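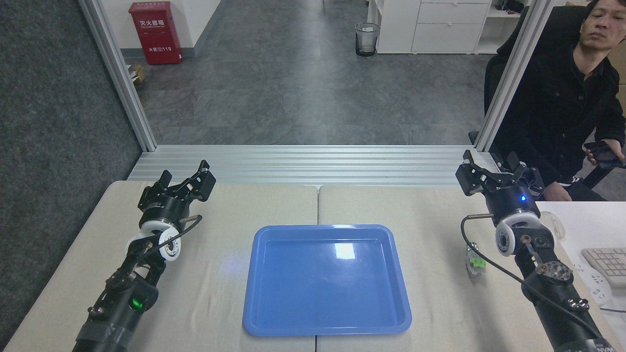

Brakudell Room, notebook 3
August, entry opened 9:40 a.m.

Subject: tray selection and table layout for the Flakska sorting work

The blue plastic tray has been adopted as the standard receiving tray for this table. It replaces the Hoven tray, which was withdrawn after two complaints of warping along one long side. The blue tray has rounded corners and a raised rim, and small items dropped against the edge are retained. Inside length at the flat bottom was measured at 398 mm. The measurement was repeated by Aileen Dela Peña with the steel rule and agreed.

Placement. The tray is to be centered on the table, across the seam between the two panels. The seam was checked with a straightedge before the tray was set down and no step was felt. Should one develop, the panels are to be leveled before any further work; shimming the tray is not acceptable. Colleagues have asked whether the position should be marked with tape. A decision is deferred until the layout has been in use for 3 sessions.

Lighting. Glare on the inner surface of the tray remains a concern. It makes clear and glossy items hard to pick out by eye when they lie on the bright patch. A matte liner was requested from Majimbun and has not arrived. In the meantime, clear items should be laid toward the left half of the tray.

Small bottle. The translucent bottle is the first item on the list for the next session. It stands on the table outside the tray until the session is opened, and is to be returned to the same side afterward. Its cap should be checked for tightness before handling.

Side desk. The keyboard and mouse stay on the white desk. Drinks are not permitted there on account of the power strip. Notes are to be written in this book and not on loose sheets, two of which were lost last month.

Floor and storage. The fire extinguisher cabinet must be kept clear at all times. The small cardboard box next to it should be moved to the stores shelf or, if no one claims it, flattened and recycled. Offcuts and used wipes go in the mesh wastebasket.

Outstanding:
Matte liner, Majimbun, to be chased by A. Dela Peña
Cardboard box, owner to be found
Return form for the Hoven tray, to be signed and filed

Entry closed 10:25 a.m.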